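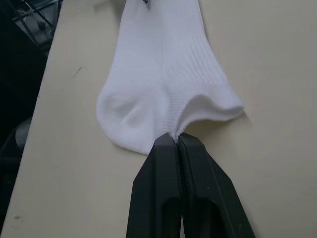
Household Leaflet No. 43 — Page 5

CARE OF WHITE SOCKS AND SMALL KNITS

White knits lose their color gradually. Most of the dullness that residents bring to the Patetcombe Laundry Advice Desk comes from too much detergent, crowded loads and water that is too cool to dissolve powder. The following guidance applies to cotton and cotton-blend socks, undershirts and light caps. Wool and silk are covered in a separate leaflet.

Before washing

Turn socks inside out and shake them over a bin. Lint and skin collect at the toe and heel, and the inner face needs the most cleaning. Wash whites separately from gray and pastel items, including those that have been washed many times before.

Rub soiled soles with plain bar soap and leave them for half an hour. Chlorine bleach should not be used on socks containing elastic. It yellows the fiber and weakens the ribbing.

Washing and rinsing

Fill the drum loosely, to three-quarters at most. Use the warmest setting permitted by the care label. Residents in the Sasov district, where the water is hard, should select a second rinse. Small items may be placed in a mesh bag, provided the bag is no more than half full.

Drying

Hang socks by the toe. Pegs placed on the cuff stretch the ribbing and leave a mark. A shaded line is suitable for colored knits; whites may be dried in full sun. Tumble drying on high heat shortens the life of elastic and should be kept for urgent need.

Pairing and storage

Lay each sock flat, smooth the heel and match the cuffs before folding. Fold once or twice — a tight ball strains the upper sock of the pair. Keep drawers dry, and set aside single socks until the next full wash has been sorted.

Text prepared by Maiara Bittencourt and revised in October by Cempaka Lumenta. The next page deals with table linen.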